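Went to the Sturo open day this afternoon, because someone promised robots and a sandwich. Thread.

1/ Sturo took over the old Clolden warehouse out on the ring road. You sign a form, you get a sticker, you stand behind a yellow line. I have been to weddings with less paperwork.

2/ First stop was the big arm, nicknamed Zatholm. It moves boxes from one pallet to another pallet. Then it moves them back. I recognized my entire twenties.

3/ The crowd, though, was at the cup table. The job: get paper cups into the holder, using a gripper a person holds in their hand. Enough of those runs and the arm is supposed to learn it. They want 4,000. I did 4.

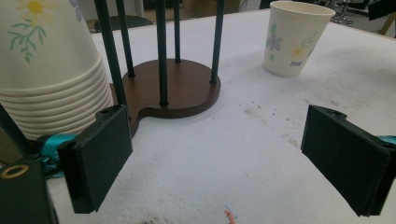 R. Ostrowski
Reluctant open day correspondent

4/ Tall stack of flowery cups, five green rods on a round wooden base, nothing in the middle yet. Looks like a task for a toddler. A toddler would have beaten me.

5/ The thing about two fingers is that you miss the other three right away. Squeeze too hard and the cup folds. Squeeze too gently and it goes for a walk. The guide said "good, that's useful too" in the voice my piano teacher used.

6/ Asked how long a regular takes per cup. They said they can do 40 an hour when they're in the mood. Asked what happens when they're not in the mood. They showed me the coffee machine.

7/ Then the arm had its turn. It thought for around 30 seconds, reached over very slowly, and picked up a cup. People clapped. I clapped. I had picked up a cup too, for the record, and got no applause at all.

8/ The sandwich was egg. Next open day is in September and yes, I've signed up — I want a rematch.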